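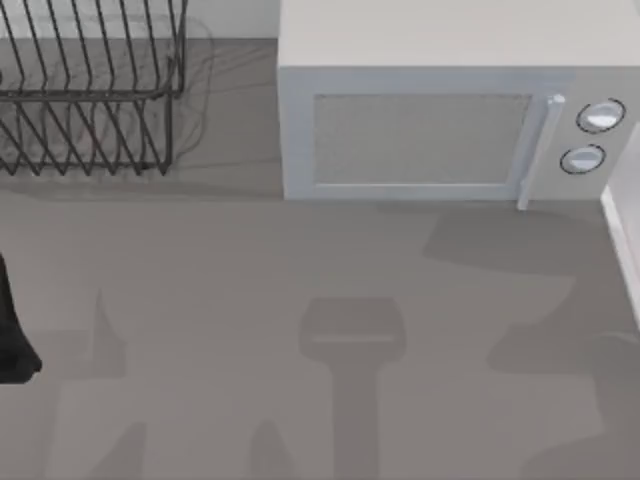
About Zondeck

Zondeck makes a fitness app for people who walk, row or lift a little and would like to keep at it. The company started in Kurkudden with one product, a walking plan for people getting back on their feet after a long winter. We now have 51 plans, from first walks to indoor rowing, and 1,800 members pay for them by the month.

Most plans run for 20 minutes a day. You pick the days and the app moves the rest to fit. Miss a session and it goes to the back of the week. There are no points and no streaks. Food logging is optional and can be switched off in Settings.

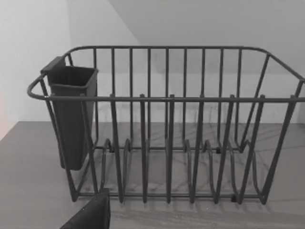

Where we work

We have 2 offices. The one in Kurkudden writes the plans and answers member mail. The one in Cudemholm builds the app for phones and watches. New plans come out in June and are tested for a full month before that by members who sign up for early access.

The strength plans are licensed from Gallardo, a small training studio. They are updated whenever the studio changes its own classes.

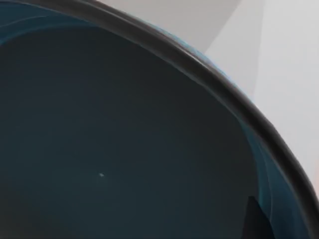

Gallardo puts it this way: "We wanted our beginner classes to work in a small room with one pair of dumbbells, and Zondeck kept them that short."

Questions about billing or a plan can be sent from the Help tab. Mail that comes in before noon is answered the same day, except on Sunday.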